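Moving diary, post 1. I have promised my sister I will write down how I tidy the flat in Henby, so I do it as short posts. It is 9 Mar 2025 and the keys go back in June, so I have time, but I know myself. I start early or I do not start.

**2/** My method is very simple. One room, one bin, one bag. I do not carry things from room to room, because then I begin three jobs and finish none. Jessie Carnegie (she had this flat before me and still answers my messages about the boiler, thank you Jessie) calls it "the small circle". I like this name and I have kept it.

**3/** Before the floor I do the shelves. On the shelf I make only two decisions: it comes with me to Tindosden, or it goes away. A third pile called "maybe" is forbidden. Last time I moved, the maybe pile came in the van and cost me money.

**4/** Cardboard boxes: please do not buy them. The grocer Fahmy on my street gives them away in the morning if you ask politely. I have now more than 200 litres of box in the hallway, and it cost me one packet of biscuits for the man at the counter.

**5/** A question I got under the last post: do I close the boxes when they are half full? No. I leave the flaps up until the last week. When a box is closed I forget what is in it, and then I cut it open again and the tape is wasted.

## The floor of the plant room

**6/** I call it the plant room, though a room with two planters is perhaps not a jungle. It has the nicest floor in the flat, light wood in a herringbone pattern. It is also the room where small rubbish likes to collect.
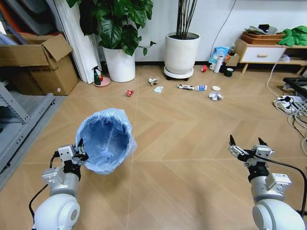

## What I picked up, and in which order

**7/** First the paper. A crumpled piece of white and brown paper, a wad of white paper, the light blue tissue. Paper is easy and it gives you courage. Clean paper could go to recycling, but I do not unfold every ball to inspect it. Tissues never go to recycling where I live.

**8/** Then the red wrapper. Small bright things I leave for second, I cannot explain why, it is only my habit. My sister does them first and we have had real discussions about this on the telephone.

**9/** The toothpaste tube was flat already, so there was no moral problem. If yours is not flat, cut it with scissors across the middle. You will find toothpaste for several more days in there. My grandmother did this and I do it also.

**10/** With the little white and blue box I was slower. I always look inside a small box before I throw it. Once I threw away a box with a spare key in it, and the locksmith charged me 369 for the visit and the new lock. Since that day I open every box, also the ones which I am sure are empty.

**11/** A word about bin bags. Fold the rim of the bag well over the edge of the bin, and leave the mouth wide open. If the bag is only hanging inside, it falls down with the first heavy thing and you must put your arm in to find it. My bags are light blue this time. The colour was not a choice, it was what the shop had.

**12/** Put the bin close to the rubbish. It sounds too obvious to write. For years I left mine beside the door and walked to it with every single piece of paper, like a postman.

## After the rubbish

**13/** For the floor itself: a soft broom, always along the direction of the wood when this is possible. With herringbone it is not possible, the direction changes all the time, so I go by the long zigzag and accept that some dust stays in the seams. After that a cloth, well wrung. Too much water is bad for this kind of floor, Jessie was very strict about it when she gave me the keys.

**14/** The plants. The one with the big heart-shaped leaves is my favourite and it will travel on my knees in the car. I wipe its leaves with a damp cloth, one hand under the leaf and one hand above. If you wipe without the hand under, the leaf can tear.

**15/** The other planter has only tall dark stalks. Some of you will tell me to say goodbye to it. I will not! It stands on a round saucer with wheels, and this saucer is the best thing I own for cleaning. You push the planter to one side, sweep, and push it back. I bought it from Skirnero and I wish I had bought two.

**16/** The green spray bottle lives on its pink dish, so it does not leave a ring on the floor. I recommend a dish under every bottle. An old one is fine, nobody looks at it.

**17/** What I still have to do in this room: empty the grey metal shelves, fill the big box that is standing on them, take down the white curtain-like panel and wash it at 30... no, I must read the label first. I have shrunk a curtain before.

**18/** A reader asked how long one room takes. I give myself 7 songs. When the songs are finished I stop, even if there is one corner left. Otherwise I become tired and the next day I do not want to begin.

**19/** Next is the kitchen, and I am afraid of the drawer beside the cooker. If you have a good way to pack spices so that they do not open in the van, please write it under this post. I read all the answers, only slowly.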